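Keeping Dark Furniture Dark
2022-01-18 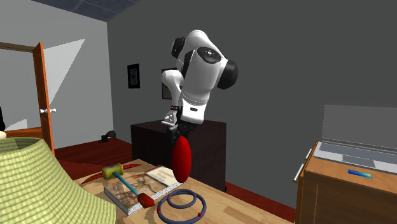 A dark brown cabinet with a flat top and a plain front, the kind that shows everything.

Dark furniture looks wonderful in the store, where somebody dusts it before you come in. At home it gets a gray film by lunch. I have lived with a nearly black sideboard from Batetau for 15 years and have tried most things on it, including ignoring it, which works until company comes.

Dusting

Skip the feather duster. It relocates dust, mostly to the lampshade. Use an old cotton T-shirt, washed many times and never with fabric softener, barely damp. Wring it out, then wring it again as if it owed you money. Go with the grain, and follow with a dry cloth right away or you will get streaks you can admire from across the room.

Do the top last if you enjoy doing the front twice. Otherwise start at the top.

Fingerprints

One drop of dish soap in two cups of warm water. One drop. The bottle will try to talk you into a squirt. Wipe, rinse the cloth, wipe again, dry. Greasy marks near the handles may need a second round. Spray polish over a fingerprint gives you a shiny fingerprint.

White rings

A fresh ring from a hot mug is often just moisture in the finish. Leave it overnight first and see if it goes away by itself. If it's still there, lay a dry cotton cloth over it and pass a warm iron over the cloth, no steam, for a few seconds at a time. Lift and look each time. Try it at the back first. My test patch is behind the fruit bowl and the fruit bowl is not allowed to move.

Mayonnaise also gets recommended. I left some on for 8 hours once and had a ring that smelled like a sandwich.

Scratches

For small ones, rub with half a walnut, wait a few minutes, and buff. Deeper ones want a wax stick. Buy it a shade darker than you think, as light wax on dark wood looks like chalk. I paid 23 dollars for a Ziller set with every brown known to man and have used two of them. Shoe polish will do on the legs, where only the cat inspects your work.

Don't use a marker. I know it's right there in the drawer.

Feet and floors

Felt pads, and check them every March, when they will have picked up enough grit to sand the floor for you. Peel off the old ones completely before you put on the new, or the whole piece will rock and you'll be back to folded cardboard.

Leave a finger's width between the back and the wall so air can get in. It also gives lost mail somewhere to go.

Next up: what to do about drawers that stick, and the one from Prurnholm that has been stuck since we bought it.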